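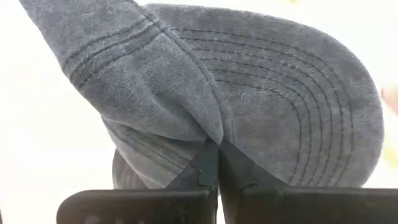
## Soft goods grasping – notes from the end-of-year meeting

Monday, December 30, 2019, upstairs room at Graltavcombe. I took the notes again, so if you think you were misquoted, come find me and I'll fix it. Tracey Dobson ran the meeting and the rest of us ate her leftover shortbread.

### Last meeting's notes

Approved with one fix. I had written that the Cheetham policy was trained with wrist camera only, and that was wrong – it gets the wrist view plus the joint readings. Sorry, Cheetham people!

### The cap results

This took up most of the hour. Quick recap for anyone who missed the December planning session: we're comparing two ways of picking where to pinch a baseball cap. Gimard goes for whatever point is nearest and graspable. Cheetham looks for the seam where the bill meets the crown and tries to close on that. Each one got 600 tries, split evenly over 3 starting poses (brim up, brim down, on its side), so 200 per pose.

Tracey went through the wrist camera stills with us, and we stopped for a long time on the gray denim cap, with both fingers closed at the place where brim and crown join. I like this grasp a lot. You get the stiff bill on one side and soft cloth on the other, and the fabric buckles a little along the seam, so there's something for the fingertips to bite into. Tracey was more careful than me (she usually is) and said a nice looking pinch in a still tells us nothing about the lift, so please don't go picking favorites from the pictures. Fair enough. The lift numbers come from the arm logs and those get reported separately.

What we agreed we can say now:

- Cheetham beat Gimard in all of the starting poses, with the biggest gap on brim down.
- On its side was the closest race, and we want to see the confidence intervals before anybody puts it on a slide.
- Most of the Gimard misses were grabs on the crown that took in a single fold of cloth and slid off during the lift.

### Is it really finding the seam?

I brought this one up because it's been bugging me for weeks. The denim cap has curved rows of stitching all over the bill and more straight rows on the crown, and those are strong lines in the camera view. So maybe the policy is chasing stitching, and the seam just happens to be where a lot of lines come together? We went back and forth on it for a while. Someone suggested a plain felt cap with almost no topstitching, and someone else wanted to mark fake stitch lines on a cap with a fabric pen, which got a laugh but I think it's the better test. We're doing both.

There was also a side discussion about lint. You can see one tiny pale thread on the brim in that still, and I asked if bits like that could throw off the edge detector. Tracey thinks it's way too small to matter at the resolution we feed in. Parked for now.

### Lighting

The background in the wrist view is close to pure white, and a couple of us worry we're teaching the thing to expect that. Agreed to turn the lamps down for the next batch and record the setting in the run sheet – in the run sheet, not on a sticky note, please.

### Urkia data

We have 1836 hand-labeled grasp points in the Urkia set and still no agreement on the folded hats. Half the group labels the fold, the other half labels the seam under it. Tracey will write one page of rules and we'll relabel the ones people fought over. I offered to help and regretted it right away.

### To do

- Tracey: labeling rules for Urkia, plus the confidence intervals by pose.
- Me: buy the felt cap, find the fabric pen, send the corrected notes around.
- Cheetham group: rerun brim down with the dimmer lamps.
- Gimard group: go through the crown slips and sort them by how much cloth was between the fingers.

Next meeting is same room, same time of day, and Tracey will send the date once the arm schedule is settled. We quit a few minutes early and I took the last of the shortbread home.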